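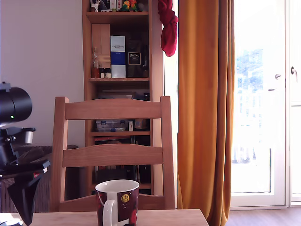
Reviews > Home robots > Arms and helpers

Latest Reviews Buying guides Letters Search

Sukano tabletop arm: open day review

I drove out to Foddale on Sunday, April 21, 2019, fully expecting to be annoyed, and I was only partly right. Sukano has been promising a household arm for long enough that I'd stopped opening the emails. This time they were letting people watch it work in an ordinary lived-in room, with a table, a mug and daylight pouring in through the glass door. I'll give them credit for the daylight. Most of these companies pull the blinds, and glare is what ruins their cameras.

Mal-soon Cha ran the demonstration. She was patient and didn't oversell, although the brochure on the way in did plenty of that for her. The job was simple: reach over, take the mug by its handle, lift it, put it down a little farther along the table. I asked for 7 tries in a row with no resetting in between. The arm managed four. On two it closed its fingers beside the handle and lifted nothing, with great confidence. On the last it stopped in mid-air and had to be restarted from a laptop.

Four out of seven is fine for a research project. For something headed to people's kitchens it's poor, and I'd want to know how it does with a full cup of tea. I asked. They'd rather not, for now.

Speed is the other sore point. One pick and place took 50 seconds by my watch, most of it spent hovering. Chepkoech Sang, who wrote much of the grasping software, told me the hovering is deliberate and that the arm is checking its own guess before it commits. Fair enough, but it still missed twice.

What I liked: it's quieter than the Wiriya arm I tried in October, which whined like a dentist's drill. The movements are smooth and it never bumped the table. When I stuck my hand in its path (with permission) it stopped right away and waited. The status light is tiny, though, and green is the only colour I saw it show, even during the stall. A fault light should look like a fault light.

What I didn't like: setup. Getting the thing clamped and calibrated takes two people, and the calibration has to be redone if you shift the table. Anyone with kids or a dog can work out how that goes. There's no price yet either, only "comparable to Natia," and Natia doesn't publish one.

I also asked to see it try something off the shelves and was told shelves are on the list for the next version. So for now it's a mug mover, on one table, on a good day.

Worth the drive if you're curious about where this stuff is at. I wouldn't put down a deposit. If Sukano can get through fifty tries with a hot drink and me sitting at the table, I'll gladly come back and write a nicer review.

Rating: 2 out of 5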